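White work surface

A white work surface is a plain, light-colored area on which small objects are laid out, sorted, measured or assembled. The term covers both fixed tops, such as a painted or coated tabletop, and loose coverings placed over another table, such as sheets of paper, board or mat. White work surfaces are common in sewing rooms, print shops, seed laboratories, schools and home hobby rooms.

Terminology

In the trade, a permanent top is usually called a white top, and a removable covering is called a ground or ground sheet. The catalog of the Gerkik supply house lists both under "plain surfaces" and sets them apart from cutting mats, which carry a printed grid. A surface with ruled lines, a logo or a border is not normally counted as plain, even if the rest of it is white.

Materials

Fixed tops are made from painted wood, coated board, enameled metal or solid plastic. Enameled tops were the usual choice in the Marchetti workshops, where they were used for sorting buttons and buckles. They resist stains well but chip at the corners, and the chips tend to rust.

Loose grounds are most often paper. Heavy drawing paper lies flat under its own weight, while lighter stock has to be taped or held with weights. The Flatuvis ground, sold in rolls 62 centimeters wide, is a coated paper meant to be wiped and used again. Uncoated paper is cheaper and is thrown away once it is marked.

Finish and color

Most users prefer a matte or low-gloss finish. A glossy top reflects lamps and windows, and small pale objects such as beads or rice grains can be lost in the glare. Few white surfaces look the same shade all over in use. Under ordinary room light they may take on a gray or bluish cast, and shadows show as soft gray patches.

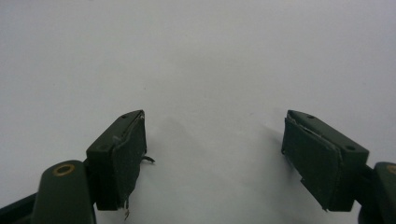 Smooth white surface with no pattern or ruled lines
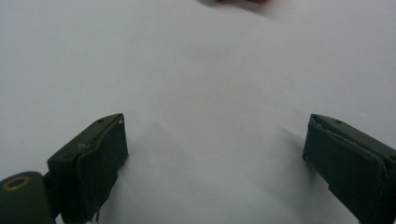
Yellowing is the main change with age. It is most visible on painted tops near a window, and on paper that has been left under a lamp. Covering half of a top for a long period leaves a clear line between the two halves - a common fault in secondhand school tables.

Size

There is no single standard. The Pullik pattern, used in many school craft rooms, has a top 909 millimeters long and 415 millimeters deep, with a thickness of 6 millimeters. Two can be pushed together for layout work. Loose grounds are generally cut to leave a strip of the table showing on each side, so that the sheet can be lifted by its edges.

Care

Coated and enameled tops are wiped with a damp cloth and mild soap. Scouring powder dulls the finish and leaves fine scratches that hold pencil dust and dye. Ink should be blotted before wiping. Paper grounds are brushed clean with a soft brush, and lint and short threads can be lifted with a strip of tape. Rolled stock is stored upright or flat in a dry place.

See also

Cutting mat
Drafting table
Light table
Sorting tray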